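Trandlow Reports Results of Trial in Adults with Mild Hypertension

Apr 14, 2024 - Trandlow today announced results from a clinical trial of Pomatum, its once-daily tablet under study for mild high blood pressure. The trial enrolled 1,669 adults at clinics in two countries and followed each of them for 18 months.

Patients who received Pomatum had a greater drop in resting systolic pressure than those given placebo, with a mean difference of 6 mm Hg at the final visit. Resting heart rate was also lower in the treated group - a secondary measure of the trial.

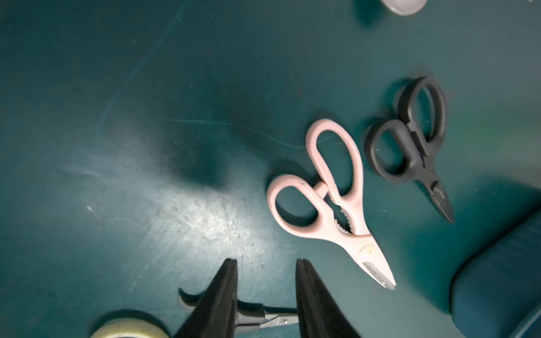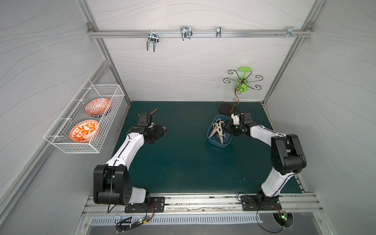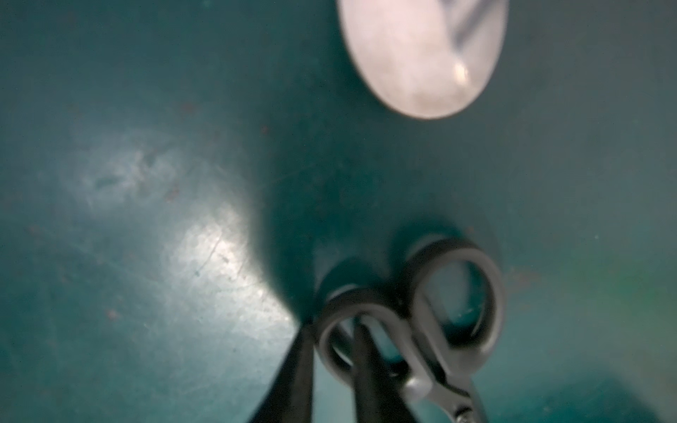

Side effects were mostly mild. Dizziness and tiredness were the most common, and 2 percent of patients taking Pomatum left the trial for these reasons. Kidney function was checked at every visit and did not differ between the groups.

The trial did not include patients with angina or a previous heart attack. A separate study in patients with stable angina will open in September under the direction of the Yazıcı Heart Clinic. Vemeo will manage data collection for that study, as it did for the present one.

Pomatum has not been approved for sale in any country. Full results will be submitted to a medical journal, and Trandlow plans to meet with regulators once the report is complete.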